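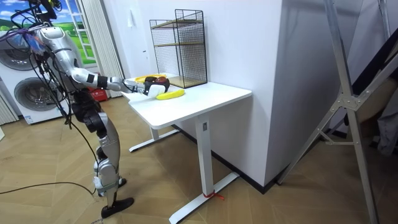
A humanoid robot reaches across the desk, its hand closed around a dark, round object. A banana lies just under the hand.

April
By the Brarkeck Robotics Club press desk
2 min read

STUDENT CLUB TAKES HUMANOID PROJECT TO THE TRASTIER OPEN

Brarkeck students enter tabletop class for first time; public demo night planned

BRARKECK -- The Brarkeck Robotics Club will enter a humanoid in the tabletop class at this year's Trastier Open, the club announced today. First entry for the club in any humanoid event. Previous years were all wheeled robots, line following and maze.

The tabletop class is simple on paper. Household items on a desk, a list of what goes where, a clock. The robot has to stand on its own feet the whole time. Teams get 212 seconds per round and three rounds. Items are handed out by the judges on the morning of the event, so teams practice with whatever they can get. Fruit, mostly, at Brarkeck.

"We drop a lot of things," the club said in a statement. "Round stuff is hard. Bananas are a different kind of hard. We have a grasp list now and its getting longer every week."

The project started last fall as an after-class group with no budget. It now has about 40 members, split between a motion team, a vision team and a small wiring crew that would like more members please. Sessions run from 4 p.m. until the building closes.

Support comes from Taheri, a local parts supplier, which gave the club $2000 toward motors, cable and spare fingers. Flerngate, the makerspace on the east side of town, is lending bench time and tools through the end of the season.

What the students are working on right now:

- Reaching across a desk without shifting the feet too much
- Picking one item when another is right next to it
- Putting things on a shelf -- the part that costs the most points in practice
- Cable routing, again

The club logged 2154 practice grasps over the winter term. All of them are in a shared log, good and bad, with notes on the object and the hand position. The log will be posted after the competition so other school teams can use it. A short write-up of the balance code will folow, timing depends on exams.

A public demo night will be held at Flerngate the week before the Open, doors at 6:30 p.m. Free, no sign-up. Visitors can bring one small object for the robot to try. Nothing glass, nothing wet, nothing alive. Younger kids welcome with an adult.

Students who want to join can still do so this term. No experiance needed. Wiring crew especially.

About the Brarkeck Robotics Club
Student-run club open to anyone enrolled at Brarkeck. Competes at regional events and runs beginner build nights during the school year.

Media contact: club press desk, Brarkeck main office. Leave a message, someone checks after 4 p.m.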